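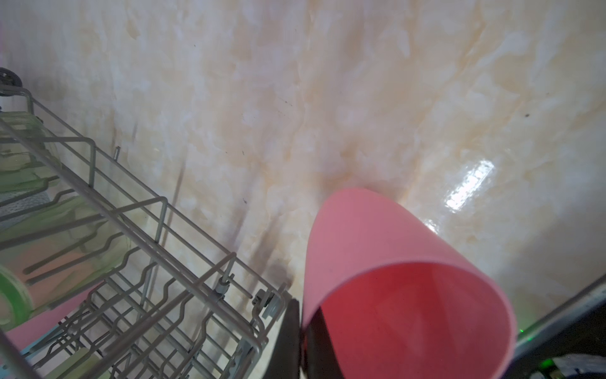 Loading Order and Drainage in a Domestic Wire Dish Rack

Project report, Household Technology option, Grosalora Technical College
Submitted in February

1. Purpose

The project examined how the order in which cups are loaded into a wire dish rack affects the space left for later items and the amount of water held back in the bases. The rack is of the type used in the lower or upper basket of a dishwasher, with small wheels on the frame and rows of upright tines. It was used on its own, outside the machine, on a smooth marble-patterned surface.

The work was limited to drinkware. Plates and cutlery were covered in an earlier report by the Seppälä group and are not repeated.

2. Materials

One wire rack, gray, with wheels. Plastic cups and tumblers in mixed colors, some smooth and some with a textured outer wall. Faceted green glasses. Large mugs with loop handles. A kitchen scale (Hotex) and a 400 ml measuring jug. Water at room temperature.

The rack was secondhand. Its coating was checked by hand for sharp ends before loading.

3. Method

Each item was filled, emptied over a sink and placed in the rack. After the drain period the rack was lifted off and the water below it was taken up with a preweighed cloth. The cloth was then weighed again. Water still held in the base recess of each item was collected separately.

Two loading orders were compared. In Order A, small cups were placed first and mugs last. In Order B, mugs were placed first along one side and the smaller cups were then fitted between the tines. Each order was repeated 3 times.

Two positions were allowed: upside down with the base level, or on the side between two tines. Mugs were always placed upside down.

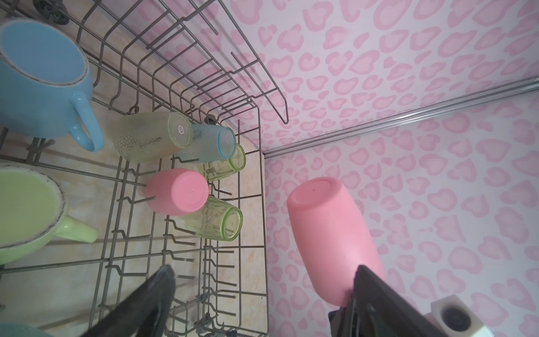

Mug handles take up more room than the mug bodies suggest. A handle turned toward the center of the rack blocks part of the next lane, and a tumbler that would otherwise fit has to be moved along. Turning the handle parallel to the tines frees the lane, but the mug then leans on its neighbor in some positions.

Tumblers with a textured wall stayed where they were put. Smooth cups placed on the side tended to roll until they met a tine or another cup.

4. Results

Total water collected over all runs was 1482 g for Order A and 757 g for Order B. The difference is larger than expected. Part of it comes from the Order A runs in which a cup tipped during loading and was refilled, so the two totals should not be read as a direct ratio.

Items placed upside down kept a shallow pool in the base recess. Items on the side kept less in the base but held a line of water along the lower wall, which did not drain within the test period.

Order B was quicker to load. No item had to be taken out again to make room.

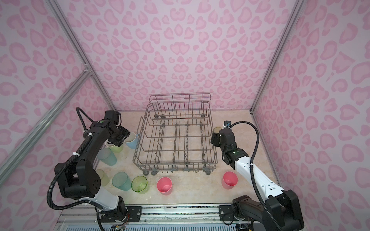 Figure 3. Empty rack, with plastic cups set out around it.

5. Sources of error

The cloth method loses water to evaporation and to the surface itself. The rack was not leveled before each run. Tine spacing was measured at one end only. The model described in the Kornov handbook assumes even spacing, and we did not confirm this for our rack.

6. Further work

The next series should use one cup shape at a time and record the tilt angle of each item. Refilled cups should be logged separately from the main total.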